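Put a Tablecloth on It

I will defend the checkered tablecloth to anyone who'll listen. Red and white, the kind you associate with pizza places and church picnics, thrown over whatever table you've got.
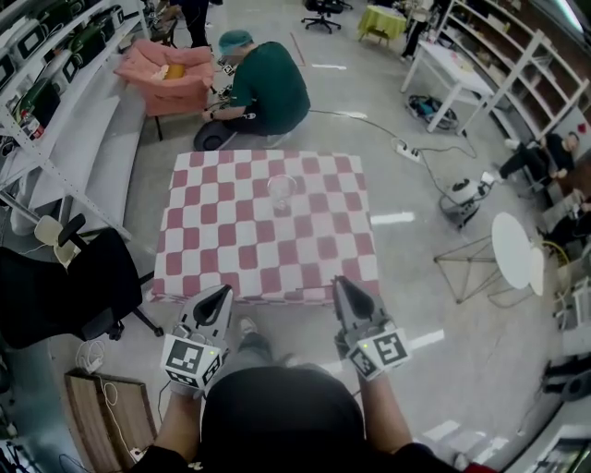
People spend so much on making a workspace feel friendly (paint! plants! a rug!) and skip the one thing that takes four seconds. A bare table in a room with a concrete floor is a place to put down a drill. Throw some checks over it and suddenly somebody wants to set a glass there and pull up a chair, even with shelving along the wall and cords all over the floor.

And I love that it doesn't have to match. Pink armchair, yellow cushion, black office chairs, go ahead! Checks get along with everybody. Even a plain clear glass looks good on them, though it does half disappear, so watch your elbows.

Mine cost 19 dollars at Gevineck and I've washed it more times than I can remember. It has a coffee ring near one corner that I've stopped fighting. I bought a second one in March, in blue, and I'm still not sure about the blue.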